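What Happens to Old Stuff in Skitisbridge?
Student project report, 2024-02-10

So my original plan was to write about recycling in general, which my advisor very kindly told me was a subject for ten people and a decade. I cut it down to one question: when people in Skitisbridge get rid of something that still has some use in it, where does it go? I live three streets from the Ruddock drop-off site, I've walked past it for years, and I had never once gone in until this project.

I did two things. First I put a paper survey through doors on both sides of the river, 200 of them, with a box at the corner store for people to return them. 60 came back, which I was thrilled with (my roommate had bet me I'd get a dozen!). Then I spent 18 mornings at Ruddock with a clipboard, asking people as they pulled up what they had brought and whether they had tried to give it away first.

The survey was a bit clumsy. I asked "How long did you keep the item after you stopped using it?" and gave people a blank line to write on, so I got answers like "ages" and "since the old house" and one that just said "guilty." If I did it over I'd use checkboxes. Still, the blank lines gave me my favorite part of the whole project, because people wrote little stories in them. A bread machine that moved through four apartments without being plugged in. A crib that was promised to a cousin who then had twins and needed two of something else.

What I noticed pretty fast is that furniture and electronics behave completely differently. People will put a bookcase out on the curb with a "free" sign and feel fine about it. They won't do that with a computer. They worry about what's still on it, or they figure nobody wants it, so it goes in a closet and then under something else in the closet.
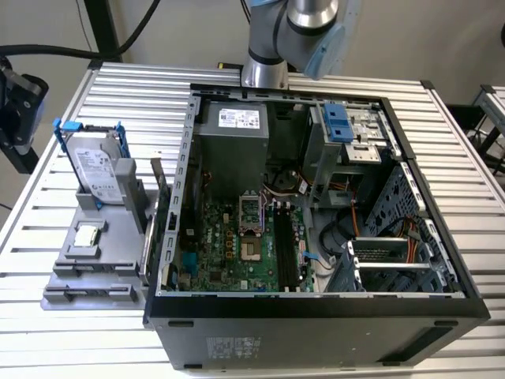 The closet came up so often that I ended up making it a category. I called it "resting," and it covers anything that has left daily life but hasn't left the house. Old phones were the champions there, then cables, then printers. Several people said they were keeping cables for a device they no longer owned, and I can't judge because I went home and found a drawer of my own.

The second half of my project was about where things go after Ruddock. The town sends a flyer to every household each March, and the flyer makes it sound like everything gets sorted right there. The staff told me the sorting is pretty basic: metal, wood, textiles, anything with a plug. Things in decent shape are set aside for the Mindalmont thrift store, which has a van that comes by. Clothes they get plenty of. What they want and hardly ever see is lamps and small tables - I heard that from the store and from the drop-off staff on different mornings, so I believe it.

I also looked at Sernus, the online swap board people here use. I read through old listings until my eyes hurt, and the site's own counter said 3000 items had been posted for our area. It doesn't tell you how many were picked up, and I couldn't find a way to work that out, so I left it out of my results. Plenty of the listings had sad follow-ups like "still here" and "please, it's in my hallway."

If I had another semester I'd go back to the same houses and ask what moved. I'd also want to talk to renters, who barely show up in my surveys, partly because I couldn't get into the lobbies to leave the forms. The drop-off hours are hard on anyone working mornings too, and my clipboard hours had exactly the same problem.

My blank survey form and the tally sheets are in the appendix. The handwriting gets worse as the weather gets colder, sorry!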